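Guides > Two-Arm Teleop > Recording a Handover With a Soft Block

Recording a Two-Arm Sponge Task by Remote Control

By Parvaneh Rezaei

If you have already taught your two-arm setup to pick up a hard cube, try a sponge next. It's my favorite second task! A sponge bends, leans, and springs back, so you find out very quickly how gentle your hands are on the leader arms. It also costs next to nothing, and dropping one hurts nothing.

I'm assuming your arms are calibrated, your cameras are streaming, and you've driven the follower arms at least a little. If not, go through Homa Nouri's calibration guide first and then come back. I'll wait.

The task

One arm picks the sponge up off the floor of the cell, the other takes hold of it, and the two arms keep it upright between them for a moment. Then the first arm lets go and the second arm lays the sponge down flat. Written out like that it sounds tiny. Give yourself an afternoon anyway.

Before you record

Write the start and end of the task in one sentence each and tape them up where you can read them from the operator's seat. Ours say "Sponge flat on the floor, both grippers open" and "Sponge flat on the floor, both grippers open and clear of it." Farhad Abbasi and I once spent a whole morning in Grumport recording with two different ideas of what "done" meant, and most of that set went in the trash.

Check all your camera views with the arms in the working pose, not the parked one. A view that looks great with the arms folded away can be mostly elbow once you start.

Close the grippers gently on the sponge a few times and watch the wrist view while you do it. You want to know how the sponge looks when it's held well, because that's the picture you'll be steering by.

Driving the handover

1. Bring the first gripper in low and slow, fingers open. Line up with the short side if you can.

2. Close until the sponge just starts to give, then stop. Squeezing harder makes it fold, and a folded sponge is much harder for the second arm to take.

3. Lift a little and turn the sponge upright. Keep it near the middle of the floor where both arms reach comfortably – stretching one arm to its limit makes everything after this jerky.

4. Bring the second arm in from the other side. Look at the overhead view for the approach, then switch your eyes to the wrist view for the last bit. This is the part people rush.

5. Hold with both. Count one slow beat in your head.

6. Open the first gripper and back it straight out before you move the second one. If you back out at an angle you'll drag the sponge along with you.

7. Lay it flat, open up, and clear the area.
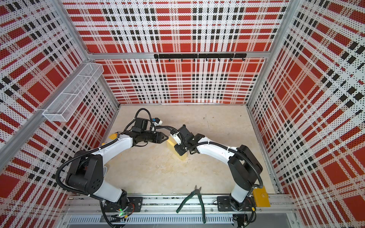
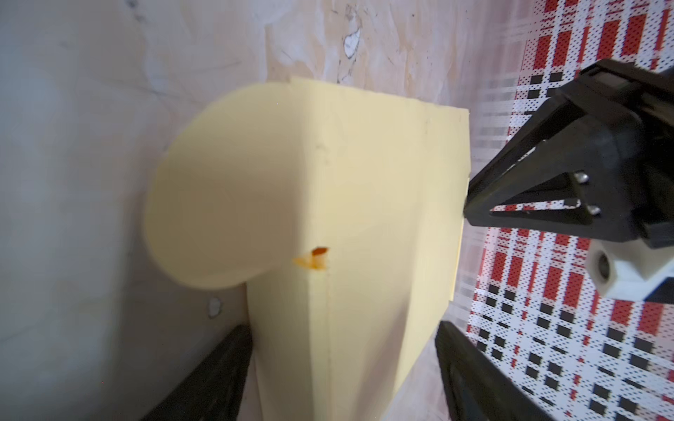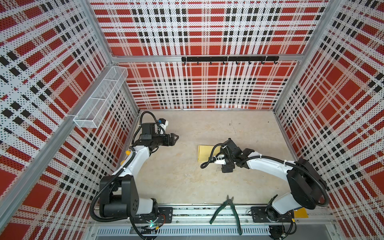
The sponge task in our two-arm cell: first view, sponge upright between the grippers; second, close up from the wrist; third, lying flat on the floor.

How many to record

Start with 20 good ones. Train something quick on those, just to be sure your data loads and the arms move in a sensible direction. Then build up. Our Indville set was planned at 2,000 and we kept 1,874 after review, which I was thrilled with for a squishy object. Shahab Kermani did the review pass, and he's stricter than I am.

Change the start position a bit every time. Slide the sponge a little left, turn it, move it closer to one arm. Small changes are fine at first – save the wild ones for later, when your hands know the motion.

Take breaks! My demonstrations get sloppy well before I notice it. Setareh Ghaffari likes to swap operators after each batch of 53, an odd number that comes from how our old recording script split its files, and it has stuck.

What to keep and what to toss

Keep a run where you missed the first grab, backed off, and tried again calmly. Those are gold, as they show the robot how to recover.

Toss anything where you stopped to think for a long time with the arms frozen in midair. The robot will happily learn to freeze too.

Toss runs where a hand or sleeve came into view.

Label the slow but clean ones and decide later. We kept most of ours.

If things go wrong

Sponge keeps tipping over: you're gripping too close to one corner. Go nearer to the middle of the side.

Second gripper bumps the first: agree on a height for each arm. We run the second one slightly higher and the bumping has nearly stopped.

Sponge sticks to a finger after you open: open wider and pause before you back out. If it still hangs on, wipe the fingers down.

Arms feel laggy: close the extra camera previews on the operator computer. This fixed it for us in January after two days of blaming the cables.

Once you can do ten in a row without a retry, try the same thing with the roles of the two arms swapped. It feels like writing with your other hand, and I think it's great fun.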